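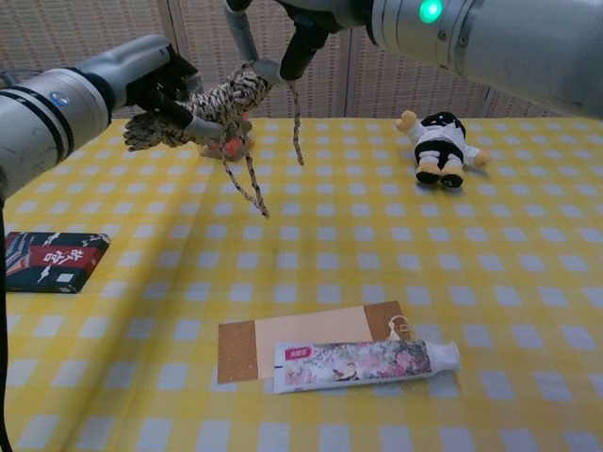 Does a toy rope need to be coiled before it goes back in the box?
Coiling is worth the half minute if the rope is braided and has loose strands, and a waste of time for most other cord.

That is about as far as Stumurwood will go in its new tidying guide for playrooms, out in November. The guide runs to 12 pages and makes fewer promises than the storage aisle does. Over 200 families answered our call for tidying habits, and plenty of them had bought bins they no longer open.

"I don't believe in systems," said Nuria Asfaw, who wrote it. "A rope left in a heap gets knotted. I believe that much."
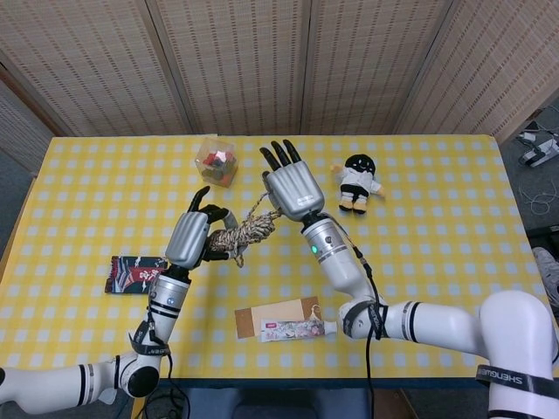

Asfaw is just as doubtful about sorting by color, labels for children who can't read yet, and any routine with more than 4 steps. Building blocks do fine in a small clear box. Plush dolls can sit out on the table, gingham cloth and all, until somebody wants the table. A frayed end should be tied off or trimmed, and the guide doesn't claim this will make an old rope look new.

Hagos Yimer, who edited the text, cut a chapter on "mindful tidying" after reading it twice.

The guide is free from the Stumurwood front desk in Velen. Press copies: ask for Ibsa Lemma, extension 327.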